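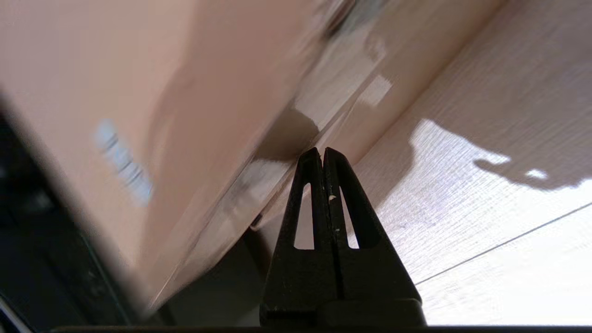 Reusing taped cardboard boxes for a move: how do I get the old tape off?

Afiq Majimbun
Hello all! I've been saving boxes since September and I've now got 43 of them stacked in the spare room, which I'm very pleased with. Trouble is, most still have clear packing tape along the top, and when I pull it the brown paper comes away with it. Is there a trick? And do I need to get rid of the old labels too? We're moving to the Zerkville end of town, so it's a short trip.

Bayu Pillai
Oh, I love this job! Get a hairdryer on a low setting and run it slowly along the tape, then lift one corner and peel it back flat against the box, nice and slow. Keep the dryer moving and the glue goes soft in a few seconds. Having said that, if the flaps are sound I'd slit the old tape along the join, leave it where it is and put fresh tape straight over the top. I did 70 boxes that way when we left our flat and every one of them held, books and all! For labels, cover any old address with a bit of plain paper and write the room on two sides in fat marker. You'll be so glad of it when they're stacked up in the new hall.

Stumo
just cut it with a knife. mine always rip as well

Teoh
Seconding the hairdryer! Do check the bottoms before you fill them, though. If the base feels soft or saggy, run an extra strip across it both ways and save that one for cushions and bedding. Good luck with the move!

Contact us | © Provel Community Help | Back to top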